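Unit 4: Surface Cleaning and Food Contact Areas
Instructor: Qusai Harb
Reading: Alton packet, pages 5 to 25

Cleaning and sanitizing are two separate steps. Cleaning takes off grease, crumbs and soil. Sanitizing lowers the number of germs left on a surface that already looks clean. A sanitizer put on top of soil is used up by the soil and does little to the surface under it.

Order of work: scrape, wash, rinse, sanitize, air dry. Do not towel dry. Most errors in the June practical came from skipping the rinse.

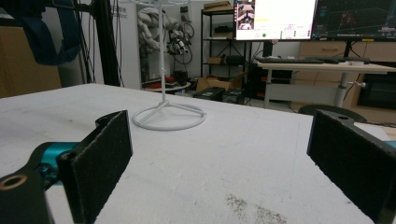 Contact time is how long the surface must stay wet with sanitizer. It is printed on the product label, and it differs from one product to the next. If the surface dries early, apply more and start the time again.

Light-colored worktops show soil sooner than dark ones, but grease film is hard to see on either. Check from a low angle with a light behind the surface.

For next class: read the Benmoussa kitchen case and write down where soil could be carried from one station to another. Lab write-ups count for 80 points.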